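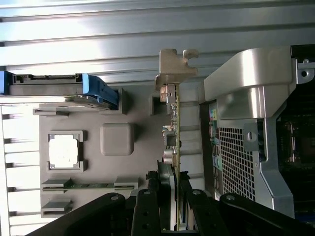

## Buscamos manos pacientes para el taller de equipos de Zanstead

En el taller de Zanstead llevamos ya unos cuantos inviernos abriendo estaciones de trabajo retiradas de oficinas y estudios, limpiándolas, cambiando lo que haga falta y devolviéndolas a la vida en escuelas y asociaciones del barrio. Este año nos han llegado más torres que nunca – las estanterías del fondo ya no dan más de sí – y queremos ampliar el equipo con 3 personas a media jornada, 20 horas semanales, a partir de febrero.

**Qué harás con nosotros**

- Abrir cajas de todos los tamaños, quitar el polvo de las rejillas y revisar el interior con calma.
- Sacar y volver a montar tarjetas de expansión, con cuidado de no forzar el soporte metálico ni rozar los componentes.
- Comprobar las bandejas de los discos (muchas son de plástico, con su asa de color, y agradecen un trato suave).
- Anotar cada pieza en Brella, nuestro inventario, que es sencillo y se aprende en una mañana.

No pedimos título. Nos gusta la gente curiosa que ha desmontado alguna vez un ordenador en la mesa de la cocina y lo ha vuelto a cerrar sin que le sobraran demasiados tornillos. Si no lo has hecho nunca pero te apetece mucho, escríbenos igualmente, porque las primeras semanas trabajarás siempre al lado de Severin Tanner y habrá tiempo de sobra para preguntar.

**Qué ofrecemos**

Contrato de un año prorrogable, horario de mañana o de tarde a elegir, herramientas y pulsera antiestática, café bueno y un ambiente tranquilo, con la radio bajita.

**Cómo apuntarte**

Deja una carta breve, contada a tu manera, en la recepción del taller, a la atención de Dilwyn Price, antes del 26 de noviembre. Puedes añadir el currículum si lo tienes a mano. Contestamos a todo el mundo, aunque a veces tardemos un poquito – ¡gracias de antemano por la paciencia!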